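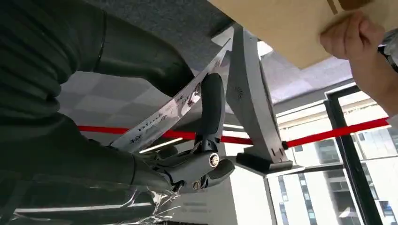 Figure 2. Printed paper strip and clear plastic film beside a gray stand. The print on the strip is too small to read at this distance.

3.2 Paper inserts and film as sorting categories

The desk waste survey treats thin printed paper and clear film as separate categories, although both are commonly discarded together when a product is unpacked. Earlier work by our group combined them under "light packaging," and the combined category proved too coarse to be useful. Paper strips of the kind shown in Figure 2 are long in relation to their width, printed in small type, and flexible enough to bend under their own weight. Film holds its creases once crumpled and takes up much more space in a bin than its mass would suggest.

Items were collected at two sites, the Favden office and the Isent workshop, over a period of 30 working days. A total of 3337 items was logged. Each item was assigned to one category by Lamrani and checked by Helmy, who did not see the first assignment. Where the two disagreed, the item was examined again and the reason for the disagreement was recorded. There were 59 such cases. Most involved paper with a film layer bonded to one side, for which the coding sheet gave no rule in its first version. The revised sheet assigns bonded material to a mixed category.

Printed strips were coded by form only. Language, type size and the presence of small graphics were noted in a free text field but were not used in the analysis. We made this choice after the pilot, in which coders spent more time reading inserts than sorting them. A strip was coded as flat, bent or folded at the moment of logging. Film was coded as smooth or crumpled, and no attempt was made to flatten it before weighing.

Surface color affected how easily film was noticed. On gray desktops and against gray equipment bases, clear film was found mainly by the bright reflections along its creases. Under diffuse lighting these were weaker, and smooth pieces may be undercounted at the Isent site for this reason. White paper did not present the same difficulty. Bin liners were supplied by Fidelik and were excluded from all weights.

Comments

Magaña reader: Was the mixed category weighed separately, or split between paper and film? Table 4 does not say.

O. Helmy: Weighed separately. The table note will be corrected.

tk_reader: The coding sheet link goes to the old version.

Search this journal Enter keyword or author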